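Rim-straddle fault

The rim-straddle fault is a grasping failure recorded in the Orna manipulation simulator, developed at Billuvis. It occurs when a two-fingered gripper is sent to pick up an object lying inside an open vessel and one finger enters the vessel while the other comes down outside it. If the close command is then given, the wall of the vessel is clamped together with, or in place of, the target.

The fault was first described by Eleni Dumitrescu in an internal report on the Hayat task set, in which a sphere must be removed from a mug. Of 324 simulated trials, 272 ended normally. The remainder were stopped by the force limit, and most of these were classed as rim-straddle.

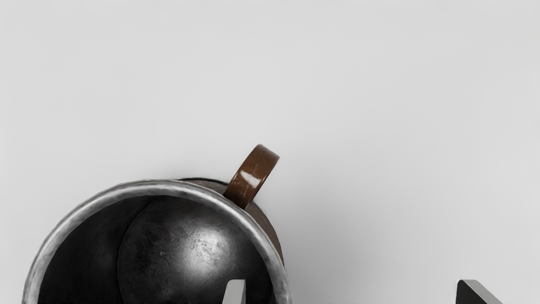 Simulated mug and sphere, with one finger inside the mouth and the other outside.

Dumitrescu traced the fault to the grasp planner, which set the finger opening from the estimated width of the target and took no account of the vessel. A large sphere lying close to the wall leaves little clearance on that side, and the planner placed the outer finger beyond the rim. Dark interiors made the error more frequent, as the depth estimate for the inner wall was poor.

In simulation the result is a contact force spike and an aborted trial. On hardware the same motion can tip the vessel or overload the finger joints, and it is treated as a safety matter for that reason.

Two changes were made in May by Fouzia Memon. The planner now rejects any grasp whose closing path crosses the rim, and the Rovton controller halts if contact is reported on the outer face of the vessel.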